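How a Suburb Gets Its Streets

I grew up in a street that bent in the middle like a banana. When I was eight I thought somebody had made a mistake. I used to stand at the bend and try to see both ends at once (you can't, I tried for a whole summer), and I wondered who had decided my house should go there and the shop should go all the way over there.

So I went and found out, and now I get to tell you!

First of all, a suburb is a part of a city where lots of people live. It has houses and flats, usually a few shops, maybe a school and a park. Some suburbs are very old and grew bit by bit. Others were planned before anyone moved in. Mine was called Molow, and it was one of the planned ones.

Before it was a suburb, Molow was a farm. There were sheep on it, and one long dirt track that went from the farmhouse down to the creek. When the city got bigger and more people needed homes, the farm was sold and the planners came along with their maps.

A planner is a person who works out what goes where. They have to think about hills, because water runs downhill and you don't want it running into somebody's kitchen. They think about where the buses will go. They think about old trees too, and that was the answer to my banana question. There was a row of big gum trees where my street would have gone if it had been straight, so the planners bent it around them. The trees are still there, and they drop bark all over the footpath.

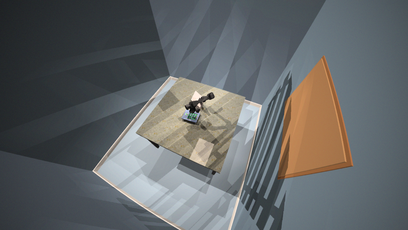

A robot arm on a table, made on a computer.

Next the land gets cut up into pieces called blocks. Each block has a number, and each one is meant for something. Molow had 541 blocks for houses, and then some bigger ones for the school, the shops and the oval. If you ever get to see an old suburb plan, have a good look at it. The blocks look like squares of chocolate, except near the bends, where they go all wonky and end up shaped like slices of pie. We had a pie one. Our front garden was tiny and our back garden was enormous!

Then come the pipes and wires. I'd never thought about this part at all, but it has to happen before the houses. Water pipes go in, and sewer pipes (yes, those ones), and the electricity. After that they make the roads and the kerbs. For a while you have a whole suburb with streets and street lights and not one single house. My mum remembers learning to ride her bike in a place like that, and she says it was the best cycling she ever had.

After that, the names. Every suburb has its own way of doing it. Some places name all their streets after rivers, or explorers, or birds. The suburb next to ours was Ustska, and its streets were all kinds of stone, so my best friend lived in Slate Street and her gran lived in Granite Place. Over in Fetitport they used boats. It helps people remember which part of town they're in, and it helps the postie too.

And then, at last, the people! In the first year 600 people moved to Molow. They had mud instead of lawns and there was only one shop, which sold bread, milk, newspapers and fishing bait. A few years later there were 2000 people, and the school had to bring in extra classrooms on the back of a truck.

You can do some finding out of your own. Ask the oldest person in your street what was there when they moved in. Go to your library and ask if they have old maps, because librarians love that question. Look at the street names near you and see if they match. And if your street has a funny bend in it, go and stand there for a bit. There might be a creek under the road, or a hill you never noticed, or some trees that got there first.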